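Slide 4 -- Loss of grip at the Wamia test kitchen

12 shares | 3 comments

In November the Prirnura arm was clearing tableware beside the sink when its gripper opened without a command. The log held 3,835 pick cycles, and the fault appeared in three of them. No person was inside the marked area.
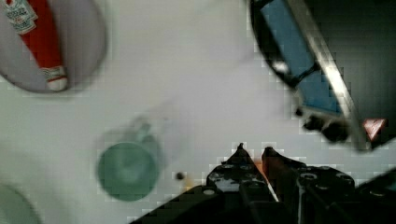
Notes by the Safety Engineering Lead, Assefa

The cup and the plate with the red bottle are typical of the items handled. Pause here before moving on.

The cause was a supply voltage drop lasting 200 milliseconds. The controller restarted and returned the fingers to their default position -- open. That default has been changed to hold.

Remind the audience that work near the arm remains suspended until the Trullilance review is closed. Take questions after slide 5.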